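Tipps für den Küchentisch: Beispiele aufnehmen, ohne die Geduld zu verlieren

Seit November sammeln wir bei Rutora Greifbeispiele mit Küchensachen, und weil mich immer wieder jemand fragt, wie man so einen Tisch am besten vorbereitet, schreibe ich es endlich einmal auf (Naveen hat lange genug gedrängelt!).

Zuerst der Tisch: abwischen, und zwar vor jeder Runde. Krümel und Fingerabdrücke sieht man auf einer hellen Platte später in jeder Aufnahme. Schwere Geräte kommen an den Rand und bleiben dort den ganzen Tag stehen, das Kleinzeug darf wandern. Nach jedem Durchgang verschiebe ich ein paar Teile und drehe auch mal einen Becher, damit der Henkel woandershin zeigt. 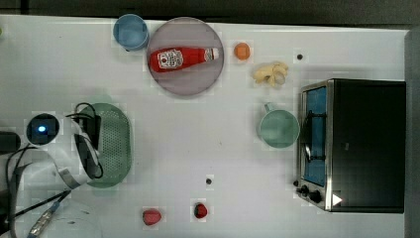 Beim Führen des Arms gilt: lieber langsam und in einem Zug. Wer zögert, bringt dem System das Zögern gleich mit bei. Missglückte Griffe lösche ich nicht, die bekommen einen eigenen Ordner, denn Muthoni braucht sie für ihre Auswertung. Nach 100 Durchgängen ist bei mir Pause mit Tee, sonst werden die Bewegungen schlampig. Mein bester Tag waren 324, aber fragt nicht nach meinem Nacken.

Und noch etwas zu den Kabeln: vor dem Start den Arm einmal ganz ausfahren und schauen, ob irgendwo etwas spannt. Klettband hält besser als Kreppband und klebt nicht.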